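# Des engrenages en plastique pour réparer au lieu de jeter : l'atelier Ciden ouvre sa collection au public

L'atelier de réparation Ciden, installé depuis deux ans dans l'ancienne mercerie de la rue Pludlow, met à la disposition des habitants sa collection de pièces de rechange en plastique. Il s'agit surtout de roues dentées, petites et moyennes, destinées aux appareils de la maison et aux jouets mécaniques. L'ouverture a eu lieu en juillet, sans cérémonie, avec du café et deux tables sorties sur le trottoir.

La collection compte aujourd'hui 175 modèles différents. Chacun est rangé dans une boîte avec une étiquette qui donne le nombre de dents, le diamètre extérieur, le diamètre du trou central et, quand on le connaît, le nom de l'appareil d'origine. Les boîtes sont placées dans un meuble à tiroirs qui a servi autrefois pour les boutons et les fermetures. Les tiroirs du bas ferment mal et il faut les soulever un peu pour les pousser.

Toàn Triệu, qui s'occupe de l'atelier, explique que l'idée est venue d'une machine à pâtes. La machine était en bon état, le moteur tournait bien, mais une seule roue avait perdu trois dents. Le fabricant ne vendait plus la pièce. Il a fallu mesurer la roue cassée, la dessiner, puis en faire une nouvelle. « Le premier essai était trop serré sur l'axe, le deuxième était trop large, raconte-t-il. Au quatrième, la machine a recommencé à travailler. » Elle se trouve encore à l'atelier, et on peut la faire marcher sur demande.

Avant d'entrer dans les boîtes, les pièces sont posées à plat sur un tissu, pour que l'on puisse bien regarder le bord. On contrôle les dents l'une après l'autre, ensuite le trou du centre, qui doit être net. Une petite bavure de matière suffit pour que la roue fasse du bruit ou pour qu'elle use sa voisine. Les pièces refusées sont gardées dans un seau à part et servent aux démonstrations pour les enfants.
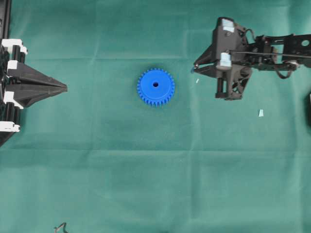
Issahaku aurait préféré que l'on choisisse une couleur pour chaque taille, car dans un tiroir plein, dit-il, deux roues de diamètre voisin se confondent très facilement, et lui-même est rentré une fois à la maison avec la mauvaise. Il demande aussi que le nombre de dents soit marqué directement sur la face, à côté du trou, comme sur les pièces anciennes en métal.

La remarque a été discutée à l'atelier. Le marquage sur la face est prévu pour les prochaines séries, au moins pour les roues assez grandes. Pour la couleur, la réponse est moins sûre : le plastique est acheté par lots, selon le prix du moment, et il serait difficile de garder toujours les mêmes teintes. En attendant, une feuille cartonnée avec les contours des roues en grandeur réelle est accrochée près du meuble. On pose sa pièce dessus et on compare.

Le service est simple. Le visiteur apporte la pièce abîmée, même en morceaux, et si possible l'appareil entier. Si le modèle existe déjà dans la collection, il repart avec une roue neuve contre 2 euros. Si le modèle n'existe pas, il faut compter plusieurs jours pour le dessin et les essais, et le prix est fixé selon le travail. L'atelier n'accepte pas les pièces pour les freins, les vélos électriques et les appareils qui chauffent fort, pour lesquels le plastique ne convient pas.

Le financement reste modeste. La ville voisine de Vudby a versé 750 euros pour l'achat de pieds à coulisse et d'une balance de précision. Le loyer est payé par les cotisations des membres. L'atelier espère encore recevoir jusqu'à 2000 euros d'une aide régionale pour la réparation, mais le dossier n'a pas encore reçu de réponse.

À la rentrée, des séances d'initiation seront proposées pour apprendre à mesurer une roue dentée et à reconnaître les causes de la casse. Bien souvent, la roue n'est pas la vraie coupable : un axe tordu ou un vieux cheveu enroulé bloque le mécanisme, et une pièce neuve cassera de la même manière si l'on ne nettoie pas d'abord. Les inscriptions se prennent sur place, dans le cahier posé à l'entrée. Les personnes qui possèdent des appareils hors d'usage peuvent aussi les déposer pour les pièces, à condition de prévenir avant quand l'objet est plus grand qu'un four à micro-ondes.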